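# About us

Hi, I'm Elin Price, and I run the open days at Droroner. We're a team of 17, we teach robot arms to handle cloth, and every August we throw the doors open and let people come and watch! Last summer we had 500 visitors, plus two very patient school groups from Probert.

I love those days. Kids go straight to the glass cabinet with our old Sulex parts in it, parents ask about jobs, and sooner or later everybody ends up at the cloth demo.
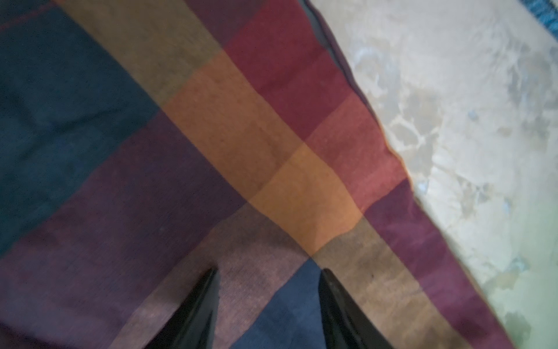
*Gripper fingers over the plaid cloth at our open day*

Cloth is a funny thing to work on. A box stays a box, but a blanket has a new shape every time you let go of it (try explaining that to a computer). We started with one arm and one dish towel in a rented room on Bisano Street, and these days we work with pairs of arms - one takes one side of the fabric, the other takes another, and they have to get along. I still get a kick out of watching them, and I've been here since the dish towel. 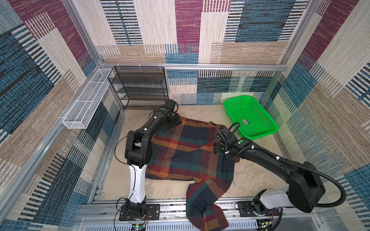 **Do I need to book for the open day?**

Just for the morning talk, which seats 38. For everything else, walk in any time after 10 and stay as long as you like - there's coffee by the front desk.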